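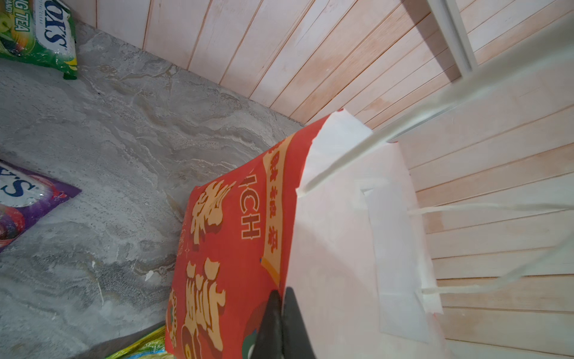

Page last changed: Feb 13, 2024

4 min read

Workplace pensions: the cost of moving a small plan

Employers with fewer than 50 staff often stay with the pension provider they first signed up with, even when the fees are well above what newer plans charge. A review of transfer terms by the advice firm Elter looked at 469 small plans and found that 754 separate charges could apply when a plan moved. Many were set out only in schedules attached to the original contract.

The most common is the exit charge. It is usually a flat amount per member, taken before the funds are sent. At Kurnov, a parts maker with 10 employees, the charge came to $1,253 for the whole plan. Lena Pietrzak, who runs payroll there, had budgeted for the new provider's setup fee and nothing else.

"The figure was in the contract," she says. "It was in a table on the second to last page, under a heading about records."

Time out of the market is harder to price. When holdings are sold and moved as cash, members have no exposure until the new provider invests the money – a gap that can run from two days to several weeks. A transfer of the holdings themselves avoids this, but both providers must offer the same funds.

Teodor Sobczak, a pension analyst at Czarnecka, advises employers to ask for three documents before giving notice: the full fee schedule, the list of funds that can be moved without a sale, and the provider's stated time limit for sending records. Avum, which runs plans for small firms, began sending all three on request in December.

Notice periods also vary. Most contracts ask for 60 or 90 days, and contributions continue to go to the old plan until the period ends.

Contact the editors | © 2024 All rights reserved | Back to top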